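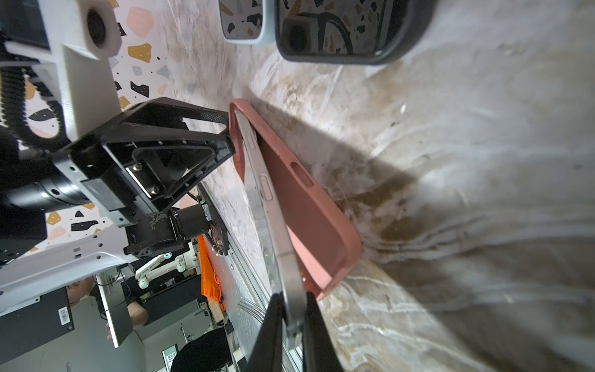

Peat plots, chamber readings and the draft for the council

May 22, 2020

Carried on from the last entry. Three chambers out on the drained field and two on the rewetted strip by the ditch. Grímur did the drained side, I did the ditch side. Dry all morning, wind from the west, dropping off before lunch.

The collars on the drained side have settled and the lids sit flat now. One on the ditch side still rocks. I packed peat round the outside and it held for the first closure, then lifted again on the second. I have marked both readings in the sheet and kept them in, but they should not go into the average until somebody has reset that collar. Grímur thinks a root is under it. We will cut a new ring a little further along and leave it a while to settle before using it.

Water table: dipwell by the gate was lower than last visit, the ditch-side well unchanged. The gate well cap was off when we got there. Refitted. Check for slugs next time, they foul the float.

Gas analyser (the Zollness) drifted after the battery swap. Zero check before and after, both in the sheet. Yasmine has asked that we write down the time of the swap as well as the reading, so she can split the run there. I had only written "swapped". Have added the time from memory and put a query mark beside it.

What the council wants

Aileen Dumlao rang about the climate plan. The council is due to vote on it in September and the land section is still the thinnest part. The draft says rewetting the lower fields will "deliver the county's farming target". I said we can't put our name to that. We have two strips on one farm and not yet a full year of readings. What we can say is that the drained plots are giving off more carbon dioxide than the wet ones on the days we have measured, and that methane on the wet side needs a longer record.

She was fine with that but wants it in one paragraph with no error bars. Nestor is to write it. I have asked him to keep the number of plots in the text even if the rest gets cut.

The other sticking point is money. The Ó Riain farm loses grazing on the wet side and the payment on offer covers the first 3 years only. After that the plan says nothing. Rodel went through the tables and says the cost per tonne looks good mainly because it stops counting when the payment does. He will redo it over 10 years and send both versions to Aileen, with the method on the first page.

Gemetti, who are doing the transport and heating sections, have used an older set of emission factors from ours. Either set would do, but the totals get added together on the last page, so we need to settle on one. Yasmine to write to them.
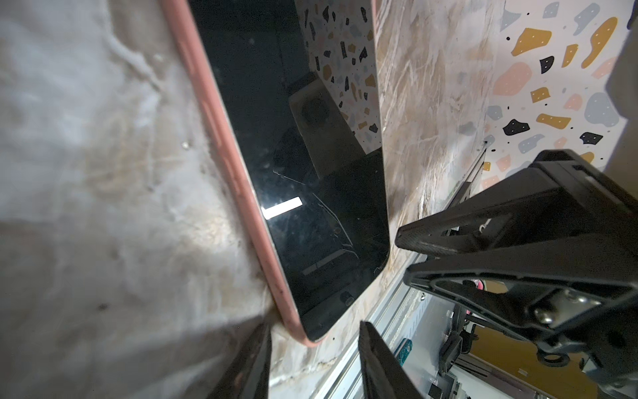

Field records need to be in one form before the summer round. At present half are on the paper sheets and half in Zadlow, and the two don't use the same plot names. From the next visit we use the plot codes on the pegs, in both. Paper stays as the first record and gets typed in the same evening. On the phone side, cracks through the middle and lower right of the screen, like those on the one in the pink case, run straight across where Zadlow puts the notes box and the save button, so anyone logging on a screen like that should read each entry back before moving to the next plot. Yasmine found a reading of 500 in the ditch-side record that matches nothing on paper. Taken out, with a note.

To do

Reset the rocking collar -- me and Grímur
Spare battery for the analyser, and charge it the night before
Letter to Gemetti about emission factors -- Yasmine
One paragraph for Aileen, plots stated -- Nestor
Cost table, both versions -- Rodel
Ask Ó Riain whether the sheep can stay off the ditch strip until we have lifted the old ring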